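Section 6. Working Alongside the Bag Station

The Trullik station takes over lifting and standing bags for inspection. Packers at Sisard no longer do this by hand. Your job at the station is now checking, sorting and clearing stops.

6.1 Starting a run

1. Log in at the Benítez panel and select program 54.
2. Place one closed bag on the tabletop.
3. Step back behind the floor line and press START.
4. Wait for the green light before you reach in - the arms can move again after a pause.
5. Check the seams and zipper, then press PASS or HOLD.

Note: The shift target is 798 bags per station. It applies to the station and is not used to rate individual operators.

CAUTION: Do not pull a bag out of a closed gripper. Press RELEASE first.

6.2 Checking the grip

With the bag upright, the right gripper should hold the top edge at the upper end of the zipper. The left gripper stays open and clear of the bag.

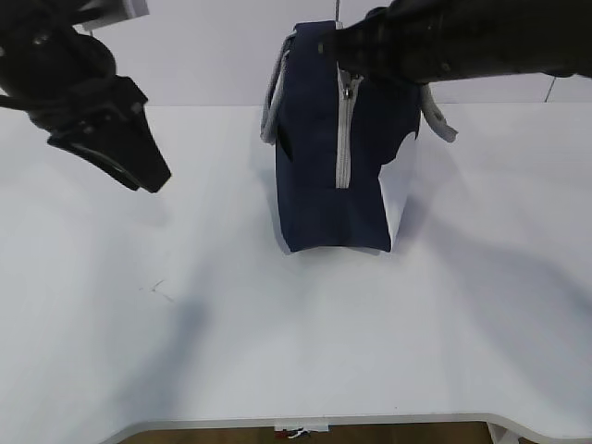 Figure 6-2. Bag held upright by the right arm, left gripper open.

If the bag leans, press HOLD and reduce arm speed from 100 to 66 percent. Report repeat stops to Macarena Miranda, line training - she also books the half-day course for packers moving to this station.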